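흰 이불의 방

에나르(Enar) 고개의 여관에 도착한 건 3월이었고, 나는 침대를 정리할 줄 모르는 사람이었다. 물론 매일 잠은 잤다. 서른 해 넘게 이불 속에서 잤고, 아침이면 발로 대충 밀어 놓고 집을 나섰다. 그러니 면접 때 침구 정리를 해 봤느냐는 질문에 네, 하고 대답한 것도 아주 거짓말은 아니었다고 생각한다.

여관 이름은 얀카우스카이테(Jankauskaitė)였다. 해발 1000미터, 방은 일곱 개, 버스는 아침 6시에 한 번 내려가고 저녁에 한 번 올라왔다. 마을 사람들은 여관을 그냥 '윗집'이라고 불렀다. 겨울 손님이 빠지고 봄 손님이 오기 전의 그 어중간한 시기에, 윗집에서는 집 안의 이불이란 이불을 모조리 꺼내 새로 씌웠다. 나는 바로 그 일 때문에 뽑힌 사람이었다!

첫날 아침, 주인이 내게 방 하나를 맡기고 내려갔다. 회색 깔개가 깔린 방이었다. 깔개는 결이 고운 것이어서 양말 바람으로 서 있으면 발바닥에 가느다란 줄이 느껴졌다. 나는 그게 벌써 마음에 들었다. 침대는 크고 이불은 더 컸다. 스콘스카(Skonska)에서 만든 이불이라고 했는데, 들어 보면 가볍고 내려놓으면 제멋대로 부풀었다. 한쪽을 당기면 반대쪽이 침대 위로 올라가 버리고, 그쪽을 다시 당기면 이번엔 이쪽이 쏙 빠졌다. 나는 침대를 빙빙 돌았다. 팔을 끝까지 뻗어 이불을 펄럭 던져 보기도 했다. 그때 이불이 공기를 잔뜩 머금고 천천히 내려앉는데, 와, 그 느린 모양이 어찌나 근사하던지 나는 할 필요도 없는데 네 번인가 다섯 번인가 더 던졌다.

그러고 나면 이불은 매번 비스듬하게 떨어졌다. 주름이 한쪽 구석에서 반대쪽 구석으로 길게 달리고, 침대 옆으로 흘러내린 자락은 둥그스름하게 부풀고, 그 밑으로 크림색 시트가 보였다. 나는 그 자락을 잡아 올리면 되는지, 아니면 더 끌어내려야 하는지 그것부터 몰랐다.

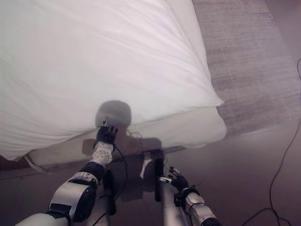

그렇게 가운데를 잡고 씨름하지 말고 귀퉁이부터 잡으라고, 복도에서 누가 일러 주었다. 시트가 먼저고 이불은 나중이라고도 했다. 시트가 울면 그 위에 아무리 좋은 이불을 덮어도 손님은 밤새 등으로 그걸 안다는 것이었다. 내가 고맙다고 말하려고 고개를 내밀었을 때는 계단 내려가는 소리만 남아 있었다.

귀퉁이! 나는 그 말을 듣고 이불을 통째로 걷어 의자에 올려놓았다. 시트부터 다시 당겼다. 매트리스 모서리를 들고 시트를 밑으로 밀어 넣은 다음 손등으로 한 번 쓸었다. 손등이 좋았다. 손바닥으로 쓸면 천이 따라오는데 손등으로 쓸면 천이 가만히 있었다. 아무한테도 배운 적 없는 걸 내 손이 알아냈다는 사실에 나는 거의 소리를 지를 뻔했다.

시트 모서리 쪽에 가느다란 흰 끈 하나가 늘어져 있었다. 묶는 것인지 떼어 내야 하는 것인지 알 수가 없어서 나는 그걸 한참 들여다보았다. 나중에 점심을 먹으며 물어보니 어느 방에는 있고 어느 방에는 없는데 다들 그냥 안으로 밀어 넣는다고 했다. 누가 처음에 달아 놓았는지는 기억하는 사람이 없었다. 나는 그 뒤로도 그 끈을 볼 때마다 조금 반가웠다.

이불을 다시 올렸다. 이번에는 머리 쪽 귀퉁이를 양손에 하나씩 쥐고, 팔을 벌리고, 뒤로 천천히 걸었다. 이불이 따라왔다. 정말로 따라왔다! 발치까지 가서 내려놓고, 돌아가서 옆을 맞추고, 또 돌아가서 반대편을 맞췄다. 한쪽 자락이 손바닥 하나만큼 더 길었다. 침대에 올라가서 고치고 싶은 마음을 꾹 참고 또 돌아갔다. 그 방 하나에 아침이 다 갔다.

주인이 올라와서 이불을 보더니 아무 말 없이 끝을 들춰 시트를 보았다. 시트를 본 다음에는 창을 열었다.

"다음 방도 이렇게 해요."

그게 다였다. 나는 계단을 두 칸씩 내려가서 린넨장에 가득 쌓인 천을 한 아름 안고 올라왔다. 린넨장에서는 비누 냄새와 나무 냄새가 났다. 맨 아래 칸에는 세툴렐(Setulell)이라고 수놓인 낡은 베갯잇이 따로 모여 있었는데, 고개 너머에 있던 여관이 문을 닫으면서 물려준 것이라고 했다. 글자의 실이 닳아서 손끝으로 더듬어야 읽히는 것도 있었다. 그 베갯잇은 손님방에 쓰지 않고 우리가 썼다. 나는 그날 밤 세툴렐을 베고 잤고, 내가 정리한 방의 손님이라도 된 것처럼 등을 이리저리 움직여 시트가 우는지 시험해 보았다. 울었다. 내 침대는 내가 대충 했으니까.

한밤중에 일어나서 불을 켜고 다시 했다.

며칠이 지나자 손이 빨라졌다. 방마다 침대가 조금씩 달랐다. 계단 옆방은 매트리스가 한쪽으로 기울어서 이불을 일부러 삐딱하게 놓아야 똑바로 보였다. 북쪽 방은 천이 늘 서늘했고, 맨 끝 방은 오후에 볕이 들어서 그 시간에 이불을 펴면 얼굴이 다 환해졌다. 나는 일부러 맨 끝 방을 오후로 미뤄 두었다. 하루 중에 제일 맛있는 걸 나중에 먹는 아이처럼.

흰 천을 오래 만지다 보면 눈이 이상해진다. 처음에는 다 같은 흰색인데, 사흘쯤 지나면 이불의 흰색과 시트의 흰색이 다르고 베갯잇의 흰색은 또 다르다. 티끌 하나도 보인다. 새하얀 데에 조그맣고 까만 점이 앉아 있으면 문을 열고 들어서는 순간 그것부터 눈에 들어왔다. 실밥일 때도 있고 그을음일 때도 있고, 집으려고 손을 뻗으면 폴짝 뛰어 버릴 때도 있었다.
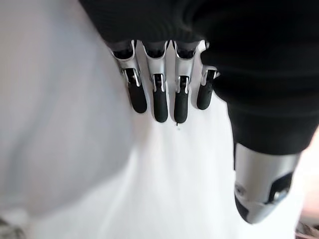

점을 없애는 데는 요령이 있었다. 문지르면 안 된다. 손가락 끝을 세워 살짝 찍어 올려야 한다. 나는 이걸 북쪽 방에서 그을음을 문질렀다가 혼나면서 배웠다. 이불잇 한 장을 통째로 다시 삶았고, 삶는 동안 주인은 새 이불잇이 한 장에 4000이라는 이야기를 두 번 했다. 이곳 돈으로 4000이면 내 버스 삯이 몇 번인지 나는 속으로 나눠 보다가 그만두었다.

그래도 삶은 이불잇을 너는 일은 또 얼마나 좋았는지! 윗집 뒷마당에는 빨랫줄이 담에서 자두나무까지 걸려 있었고, 고개에서 바람이 내려오면 천이 한꺼번에 부풀었다. 나는 집게를 입에 물고 그 사이를 뛰어다녔다. 어떤 날은 천이 너무 빨리 말라서, 마지막 것을 널고 돌아서면 처음 것은 벌써 바스락거렸다. 그걸 걷어 안으면 팔 안에 바람이 한 덩어리 들어 있는 것 같았다.

봄 손님은 예정보다 일찍 왔다. 저녁 버스에서 내린 부부였는데 둘 다 신발이 흠뻑 젖어 있었고, 국을 한 그릇씩 비우고는 말도 없이 올라갔다. 내가 첫날 맡았던 그 방이었다. 나는 부엌에서 접시를 닦으면서 천장을 자꾸 올려다보았다. 마룻장이 두어 번 삐걱거리더니 조용해졌다. 시트가 울지 않을까. 이불 자락이 한쪽으로 쏠리지 않았을까. 끈은 제대로 밀어 넣었던가? 접시를 닦던 손이 멈춰 있는 걸 주인이 보고 행주를 빼앗아 갔다.

부부는 아침 버스를 놓쳤다. 6시에 기사가 경적을 두 번이나 울렸는데도 내려오지 않았다. 내가 문을 두드려 볼까 했더니 주인이 고개를 저었다. 우리는 커피를 끓였고, 빵이 식었고, 빵을 다시 데웠다. 한참 만에 남편 쪽이 한쪽 볼에 이불 자국을 새긴 채 내려와서 하루 더 묵어도 되느냐고 물었다.

나는 주인보다 먼저 된다고 대답해 버렸다. 그러고는 숙박부를 찾으러 갔는데, 너무 급히 가느라 린넨장 문을 열었다.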